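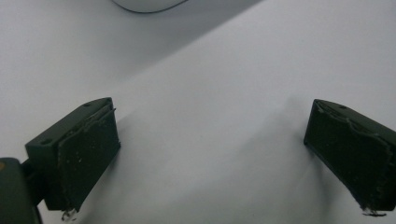
Workshop Practice 2, Handout 4
Care of work surfaces and contact pads
Notes by Yasuo Ikeda, revised 1/1/26

1. Scope

These notes cover the light-colored bench tops in Room 121 and the textured pads used wherever a part is held by friction. Cutting boards and the metal vise jaws are treated in Handout 5.

2. Why the bench tops are pale

A pale, almost white surface shows dust, filings and adhesive crumbs that a dark surface hides. It also shows scratches less than a glossy black one does under overhead light. The drawback is staining. Marker ink and cutting oil should be wiped up at once; after a day they usually need solvent, and solvent dulls the finish.

Clear the bench before wiping. Wipe in one direction, away from the body, and fold the cloth to a clean face after each pass. A circular motion returns the dust to the middle of the bench.

3. Contact pads

A textured pad holds a part by friction between its surface and the part. Two conditions reduce that friction.

Loading. Fine debris lodges in the texture. On a dark pad it shows as scattered white specks. A few specks matter little on a large part, but they matter a great deal on a thin or smooth one, where the contact area is small to begin with.

Edge wear. The covering tears or frays along an exposed edge, which then looks ragged. A lifted edge can catch on the part during release and shift it. Check the upper edge and the lower tip separately. Stringy residue tends to collect at the tip and may be carried onto the bench or the work.

4. Cleaning procedure

Remove loose material with a soft dry brush, working from the center of the pad outward.
Lift stringy residue with tweezers. Do not pull toward a raised edge.
Wipe with a lint-free cloth, slightly damp. Paper towels leave fibers in the texture.
Allow the pad to dry fully before use.
Do not trim a frayed edge to make it look neat. Trimming exposes fresh adhesive - this collects dust faster than the covering does.

5. Replacement

Log each pad change in the bench record. In the March inspection the pads are changed regardless of appearance if they have passed 2000 cycles. Between inspections, replace a pad when the lifted portion reaches the flat contact area.

Clean the backing face before fitting the new covering. Old adhesive left in place produces a high spot, and the pad will then wear unevenly.

6. For the next session

Read page 22 of the lab manual. Bring one worn pad from your own bench, bagged and labeled with the bench number.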